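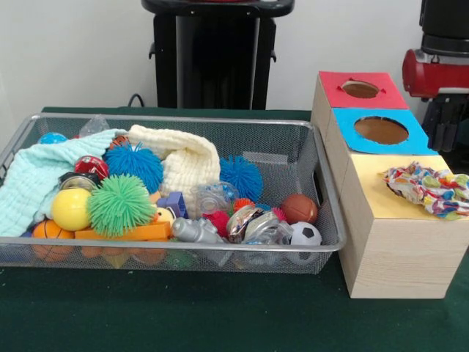
### 4.2 Do published reasons change compliance?

The claim that courts win obedience by explaining themselves is repeated so often that it is rarely tested. Jakab's account of the Dramani constitutional court is the usual source. He reports that orders issued with full written reasons were carried out sooner than short orders, and he takes this as proof that reasons persuade. We doubt it. The court chose which cases got full reasons, and it had every motive to save them for disputes the government was already prepared to lose.

Our own data cover 708 orders against public bodies in Dramani and Grimora. Once we separate orders by the kind of respondent, most of Jakab's gap goes away. City agencies comply at much the same pace whether or not reasons are attached. Ministries do appear to move faster after a reasoned order, but the difference rests on a small group of election cases, and dropping them leaves very little.

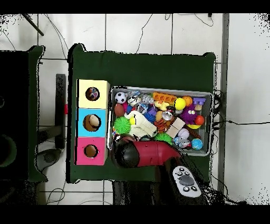 A second problem is what counts as compliance. Vilmos Jakab codes an order as obeyed when the respondent files a notice saying so. In the Zevville land case the ministry filed its notice in December and went on collecting the disputed fee. Under his scheme that is a success. We coded it as a failure, and we treated every notice without supporting papers the same way, which some readers will find too strict.

**Figure 3.** Share of orders obeyed, by respondent and form of order, under both coding rules. Bars for ministries overlap under the stricter rule.

None of this shows that reasons are useless. Lower courts may rely on them, and so may losing parties deciding whether to appeal. It does mean that the two-country record can't carry the weight placed on it. The survey evidence is no firmer: the Kesix panel of 1,000 adults asked whether people would respect a reasoned ruling, and a stated intention of that sort tells us little about what a minister does after losing.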